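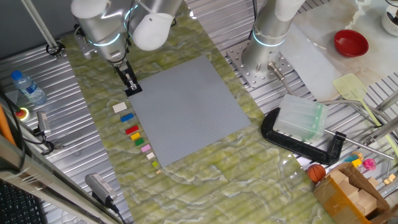 HEKWOOD - Saturday, September 4, 2021 - The Hulen Foundation today announced grants to 34 public libraries in the Hekwood area, allowing branches to stay open later on weekday evenings through June.

Each library will receive funding for two additional staff positions and up to 200 extra opening hours. Branches in Rinel and Amegashie will be the first to extend their schedules, with study rooms and computer desks available to all cardholders.

Applications for a second round of grants - open to school and college libraries - will be accepted for 5 weeks. Forms are available from the Foundation's Rinel office.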